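Signage and Visual Identity for the Skultdale Workshops
Project report, second year, Graphic Design
Lorna Buenaventura

1. Introduction

This report is about the sign system and small visual identity which I made for the Skultdale workshops during the autumn term. The client was Hamdan, the company that manages the building. They asked for a logo, door signs, a floor directory and a printed guide for visitors.
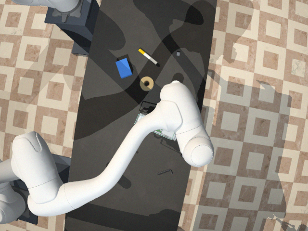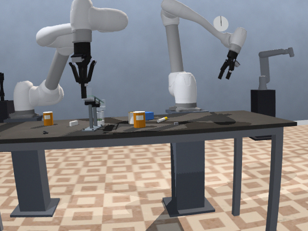 Two rendered views with white robot arms over a dark work surface.

The building has three floors and many tenants, and each tenant had put up signs in its own style. On my first visit in September I found handwritten paper, engraved plates and one door with three different room numbers. My tutor advised me to solve the numbers first and to think about the logo later. I did not like this advice at the beginning, but I followed it.

2. Research

I prepared a short questionnaire for visitors and received 86 answers. The most common complaint was that the stairs and the elevator lead to different ends of the corridor, so the arrows are correct only for half of the people. Many visitors also wrote that they could not read the signs from the top of the stairs. I measured the capital letters on the old directory and they were only 9 mm high.

I then made a list of every door, board and arrow in the building. The list had 227 entries. After I removed the repeated ones and the signs for rooms that no longer exist, 90 signs remained to design.

3. Typeface and color

I compared two typefaces, Brirer and Hirnorier. Brirer is narrow and saves space on the door signs, but its number 1 and its small letter l look almost the same. Hirnorier is wider and has open numerals, so I chose it for everything except the footnotes in the printed guide. For the long tenant names I had to reduce the letter spacing a little, and I am still not fully happy with the result.

Each floor has one color: dark green, ochre and blue. I printed test strips and hung them in the corridor at four o'clock in November, when the light is already weak. The first green looked black, so I made it lighter two times.

4. Production

The door signs were printed on matte card and placed in simple aluminum holders. The client wanted to change tenant names without ordering new signs, therefore the name is on a separate strip – this was the best suggestion I received in the whole project, and it came from the reception desk. The total cost of materials was 1083 dollars, including the holders and one batch that I had to print again because of my wrong bleed settings.

5. Evaluation

I asked six people who did not know the building to find room 2.14. Five found it without help. The last person followed the arrow to the elevator and went up one floor too many. I have moved this arrow to the other side of the door, but I had no time to repeat the test before the deadline.

The logo is the weaker part of the work. It is clear at a large size, but the thin lines disappear on the name strips. Next term I will draw a small version with thicker lines and send it to Hamdan together with the corrected files for the guide.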